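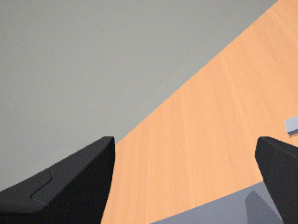 Extradition of the Prevlow founder: is anyone else doubtful?

Forum > News and Courts > Fraud cases

mundness_reader
Posted 2021-09-16

The ministry put out a statement saying it has "formally requested" the return of Haoran Wan, the man who ran Prevlow. 3627 depositors are listed in the case file and the papers are all writing as if he lands next week. I don't buy it. A request is a letter. We had the same headlines in June and all that came of it was a second letter.

Has anybody seen the actual filing? All I can find is the press note, and it doesn't say which court signed off.

tollgate88
The June one wasn't an extradition request. It was a notice asking him to appear for questioning. He didn't show, so they went to a judge. It's a different step and a bigger one.

mundness_reader
Fine, but which judge? The note says "competent authority." That could be anyone with a stamp.

Laizer_A
I'm one of the 3627, for what it's worth. Our lawyer is Ayana Sisay and she has read the order. It's 21 pages and it does exist. What she can't tell us is whether the other side has to act on it, as there's no treaty between the two countries, only a promise to "consider" each case. So the order is real and the outcome is anybody's guess.

pk_northside
So it's theater. They waited until he had a new passport and a house, and now they want applause for mailing something.

tollgate88
Where are you getting the new passport from? I've seen that repeated in three threads and every one of them points back to the same blog post. His old passport was canceled. That part is in the court record. The new one is a rumor until somebody shows a document.

pk_northside
How do you think he traveled, then? On a library card?

tollgate88
He left before it was canceled. Check the dates.

Laizer_A
Tollgate is right about the order of things. He was gone already. I'm angry too but it doesn't help us to get it wrong, his lawyers will wave every bad headline in front of the judge.

quietdocket
What bothers me more is the money. The first charge sheet said 690 accounts were frozen. The new one says 662. Did 28 accounts get released, and to whom? Not one paper has asked.

mundness_reader
Good catch. Could be duplicates.

quietdocket
Could be. Then say so in the filing. Amos Baptiste, the prosecutor, was asked about the accounts on the radio and talked for five minutes about international cooperation.

pk_northside
Told you. Theater.

Laizer_A
I asked Ms. Sisay about the 28. She thinks some belonged to Vasseur, the supplier, and were unfrozen by consent, but she's waiting for the schedule before she'll put that in writing. I'll post it if we get a copy.

tollgate88
Please do. And black out the account numbers first.

mundness_reader
I'll change my mind when there's a hearing date on the other end. Until then I'm filing this with the June letter.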